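Pudlow 落子机械臂：故障专题图集

Pudlow 是我们折腾得最久的一个项目：让一台协作机械臂在真正的棋盘上下围棋。选手在对面落子，机械臂在这边应一手，听起来简单，做起来全是细节。一月份开始搭，到现在累计落子 3,636 手，出过的毛病大大小小一堆，其中最让人着迷（也最让人头疼）的一个，就是这一页要讲的“偏格”故障。

先说现象。八月底做长时间连续测试，前面一直很顺，我们都开始聊晚饭吃什么了，到第 2,624 手，机械臂把黑子稳稳当当放在了旁边那条线上，整整偏了一格！动作漂亮极了，没有报警，没有抖动，程序日志里写的是“落子完成”。要不是有人盯着棋盘，这盘棋就这么错下去了。

接下来的 7 手里又偏了两手，方向还不一样。我们按下急停，把臂退回安全高度，所有人围着棋盘看了半天。那种感觉真的很奇妙，一台会认错地方的机器，比一台干脆不动的机器有意思多了。

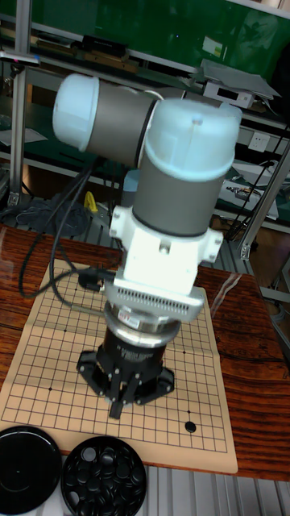
Pudlow 的夹爪悬在折叠棋盘左上部，一根细指朝下，右下区域已有一枚黑子。

排查的过程值得多写几句。最先怀疑的是夹爪。Szulc 控制程序里有一段张合补偿，是早期为另一批厚一点的棋子写的，一直没删。我们把它关掉重跑，偏格照旧，不过落子时那一下轻微的弹跳没了，算是意外收获！

然后查线缆。手腕转到某些角度时，垂下来的线会被拉紧，我们担心它拽着末端走。于是把线重新理了一遍，留足弧度，再让手腕在最别扭的几个姿态之间来回转。末端位置纹丝不动，线缆洗清嫌疑。

最后轮到棋盘，答案就在这儿。我们用的是折叠棋盘，中间有折痕，摊开以后两半未必完全平。标定程序 Plisetti 取四个角点算格线，默认整张盘是一个平面。盘面在折痕处稍微拱起来，中间的交叉点就和算出来的对不上。再加上选手伸手落子时袖子会蹭到棋盘，盘子一点一点转了角度，标定却还停留在开局那一刻。两个误差叠在一起，平时互相抵消，碰巧同向的时候，一格就出去了。

想明白的那一刻大家都在笑，查了那么久的电机和代码，问题出在一张会折的盘上。

安全方面也得老实交代。偏一格本身伤不了人，可是同样的误差换到高度上，细指就有可能戳到盘面，或者在选手还没收手的时候降得太低。翻记录的时候我们找到了一次：下降高度比设定低，指尖压住了棋子，力矩保护触发，臂停了。保护起了作用，但触发阈值设得偏宽，我们看完记录当场就决定收紧。

目前改了这些地方：

每 10 手重新标定一次，盘转了多少就跟着转多少。
标定点从四个角加到角点加折痕两端，左右两半分开算平面。
落子前先在交叉点上方悬停，核对位置后再下降，超差就退回并亮黄灯。
力矩保护阈值收紧，触发后必须由人确认才能恢复，程序不许自己重试。
棋盘四角垫防滑片，选手一侧画了收手线，手没退过线，臂不动。
日志里的“落子完成”改成两条，一条记动作结束，一条记位置核对通过。

最后一条看着最不起眼，我个人却最喜欢。以前那条日志只说明程序走完了，棋子到底在哪儿，它根本没看。

改完以后又跑了好几轮长测，偏格没有再出现。悬停那一步让每手棋慢了一点，对局的选手反而说喜欢，觉得机械臂像在思考。黄灯亮过几次，都是棋盘被碰歪，重新标定后接着下，棋局没有中断。

还没解决的也写在这里。棋子贴着棋子的时候，细指偶尔会碰到旁边那一枚，密集的局部尤其明显。Cosmont 那边在帮我们试更细的指尖，第一版太软，夹起来会晃，第二版还在做。提子也比落子难得多，一次要拿走一串，顺序错了就会带倒邻居，目前这一步仍由人来完成。

如果你也在用折叠棋盘做类似的东西，强烈建议先拿一把直尺横在折痕上看看透不透光！我们要是早点这么做，能省下好多个晚上。手头有别的偏移案例也欢迎发来，越怪越好，我们真的很爱看。

页面更新：2020-09-18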